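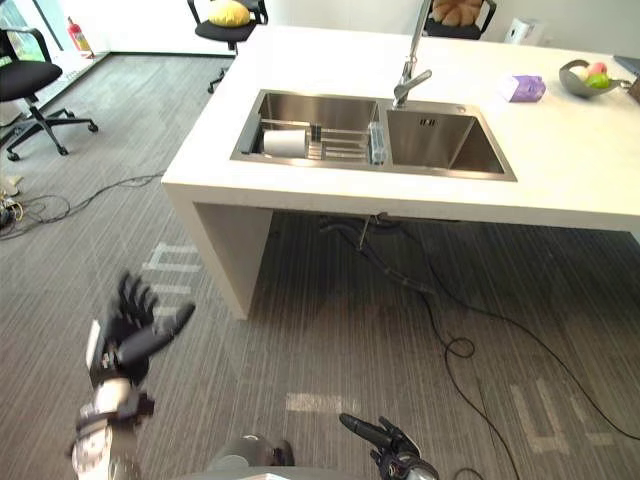 Favport, November 29, 2024

Wanigasekara Pump Station – walk-through checklist, with comments

1. Perimeter fence and gate. Pass. The gate log says the padlock was replaced in November. No receipt, so I'm taking that on faith.

2. Intake screen. Pass, with a question. Screen clear on arrival. The sheet claims it gets raked every 6 days, but the same initials in the same ink run down the whole page. I would like to see the rake.

3. Pumps 1 and 2. Pump 1 pass. Pump 2 fail: packing gland dripping well past the limit on the posted card. Sendeck called this "within normal wear" last time. Their own card disagrees.

4. Discharge pressure. Gauge read 45 psi with both pumps off and the line drained. Fail. Whatever was written down from that gauge this fall should be thrown out.

5. Chlorine room. Fan runs, door sign in place, eyewash tested. Pass. Alarm test not done – the contractor says the sensor "tests itself." Marked open until somebody shows me how.

6. Backflow assembly. Tag current. Pass.

7. Standby generator. Started, ran 35 minutes under load. Pass. Fuel level taken from the dipstick, as the Sastar remote display showed a full tank and the stick did not.

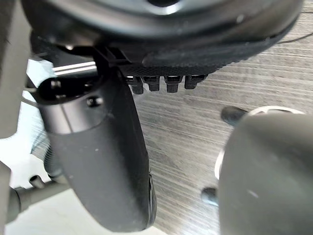 Sendeck wrote back that the gauge at item 4 "was reading fine in service" and that a new one is on order. They also asked for item 3 to be changed to a pass with a note.

Item 3 stays a fail. For item 4, send the order number and the calibration sheet for the old gauge, if there is one.

8. Records on site. Incomplete. Valve exercise sheets missing for the north main.

Recheck of items 3, 4 and 5 before the station goes back on automatic.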